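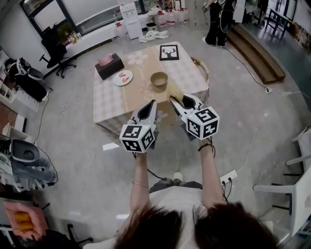
Page 2 of 12

Canow Handheld Gripper Kit — Review Meeting
Minutes, 2018-01-24

Present: Myfanwy Hopkin (chair), Illia Holovko, Haf Price, Meinir Sayce (minutes)
Apologies: Dilwyn Landeg

1. Minutes of the previous meeting
Accepted with one correction. The supplier of the spare finger pads is Gwilliam, not Firside.

2. Kit under review
I. Holovko summarized the Canow kit as delivered. Each operator works with a pair of grippers, one per hand. The fingers are white and curved, with black pads on the inner faces. Each gripper carries a cube with black-and-white square markers, used for pose tracking. The kit license covers 1000 recorded episodes; 655 have been used.

3. Tabletop tasks
H. Price reported on pick-and-place work at the low table. The current layout has a patterned cloth, a tissue box, a plate, a bowl and a picture frame. Small objects close to the table edge remain the hardest case. Operators tend to lower the wrist to reach them, and the marker cube then tilts away from the tracking view. M. Hopkin asked whether a plain cloth would help tracking. H. Price said the cloth had made no measurable difference and asked to keep it. Agreed.

4. Cables
The black cable on the left gripper was discussed. M. Sayce noted that a cable trailing toward the floor can catch on the table edge during long reaches. Canow offers a forearm clip as a paid extra. I. Holovko prefers a shorter lead with a belt connector — the clip would move the strain to the wrist. No decision. Both options to be priced.
Floor runs to the power strips are to be taped down or moved to the wall side.

5. Operator comfort
Two operators reported sore thumbs after long sessions. Bracelets and hair ties at the wrist are permitted provided they stay clear of the grip. H. Price will add this to the operator sheet.

6. Comparison with Ukow
The Ukow kit is lighter and has no marker cubes, relying on onboard sensing. D. Landeg had sent written comments in favor of a trial. M. Hopkin was not willing to run two data formats in parallel before the Canow license ends. Trial deferred to September.

7. Support contract
The Canow quotation includes pad replacement but excludes recalibration after a drop. M. Hopkin to ask for recalibration to be included at the same price.

Actions
I. Holovko — price forearm clip and short lead
H. Price — update operator sheet
M. Hopkin — reply to Canow on support terms
M. Sayce — floor cables; send minutes to D. Landeg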